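Pre-run checklist, simulated bedroom set (Sorndale build)
Filled in by Venla Pelkonen, Wednesday, before the evening batch

1. Arm starts clear of the table – OK
I stepped through the first second of a dozen episodes and the gripper never clipped the wood. One start was lower than I'd like, so I've nudged the minimum height up a touch.

2. Gripper empty at reset – OK
Last month we had a bug where it began the episode already "holding" a book that wasn't there, so please don't skip this one, however dull it gets!

3. Objects settled before recording – OK, with a grumble
Books are fine, they lie flat and stay put. I let the physics run for 45 steps before recording starts and that seems plenty.

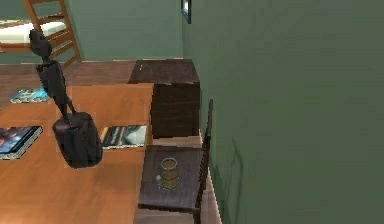 The cup on the chair is the one I keep fussing over. It's small, the seat isn't very big either, and if the random placement puts it too near the edge it can tip off during settling. I've set those episodes to be thrown away and drawn again.

4. Collision limits on – OK
Table, chair and cabinet all switched on. The bed ladder was missing from the list (my fault, I copied the Sulmont settings), so I've added it and rerun the test sweep.

5. Force cap – OK
Set to 12 newtons, same as the Rindham set. Yes, it's only a simulation, but whatever the model learns to do to a pretend table it'll happily do to a real one.

6. Labels match objects – NOT OK, fixed
Two of the books had swapped names. I caught it in the spot check and relabelled the lot. 107 old episodes carry the wrong name and I've moved them out of the training folder until somebody has time to repair them.

7. Disk space and stop button – OK
Room for all 3760 episodes. Stop button tested twice, once by accident – sorry, Agbayani team, that was your queue as well.

Signed off to run. Still to do: item 3 again after the first hour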